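Category: Course notes | Surfaces and Finishes | Unit 3

Reading gloss and sheen on interior surfaces

Print this page | E-mail this page

3.1 Scope

This unit deals with how a finished surface returns light, how that is measured, and how the result is written into a specification. Colour is covered in Unit 4. Students should have read the section on refraction in the previous handout before starting.

3.2 Specular and diffuse reflection

Light reaching a coated surface divides at the boundary between air and coating. Part is reflected at an angle equal to the angle of arrival. This is the specular part, and it carries the colour of the lamp or window. The remainder enters the coating, is scattered by pigment or by the material underneath, and leaves in many directions. This is the diffuse part, and it carries the colour of the surface.

A smooth coating keeps the specular part in a narrow beam. A rough coating spreads it. Matting agents work by roughening the top of the film as it dries, so a satin lacquer and a full gloss lacquer may share the same resin.

The proportion reflected at the boundary rises as the line of sight becomes shallower. A satin finish inspected from directly overhead may therefore look dull, and the same finish seen across its length may show a strong veil of light. Grain contrast falls wherever the veil is present. 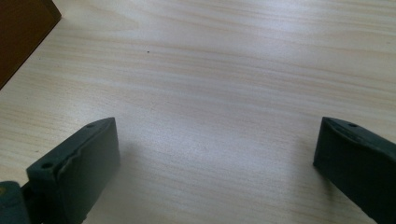 Byung-chul Bae asked in the April session whether the veil should be recorded as a fault, given that a client will often report it as one. It should not, provided that the reading at the stated angle is within tolerance. The complaint is usually about the position of the window, and the remedy is a blind or a lower sheen level agreed in writing.

3.3 Measurement

A glossmeter sends a beam to the surface at a fixed angle and compares the return with that of a polished black glass standard. Three angles are in general use. The 60° setting is taken first. If the result is below 10 units, the reading is repeated at 85°. If it is above 70 units, the reading is repeated at 20°.

Readings on wood are taken along the grain and then across it. The two will differ on open-grained timber – the pores act as small grooves – and both are to be reported. Averaging them hides the difference and is marked down in the coursework.

The Tevbridge set used in the practical holds 235 panels. Each group draws ten and returns them in number order.

3.4 Writing the clause

A usable clause states the angle, the target value, the tolerance and the direction of measurement. "Satin finish" alone is not a specification. Suppliers apply the word to quite different ranges.

3.5 Exercise

Measure your panels at 60°, repeat at a second angle where section 3.3 requires it, and draft one clause for each. Hand in the raw readings with the clauses.

Print this page | E-mail this page

Comments (3)

Myung-ja Min
Is the tolerance meant to be in units or as a percentage? The coursework sheet has both.

Ravindran Lobo
Units. The sheet has been corrected.

Horațiu Jitaru
The 85° head needs a longer flat area than the smaller offcuts give. We had to swap two panels.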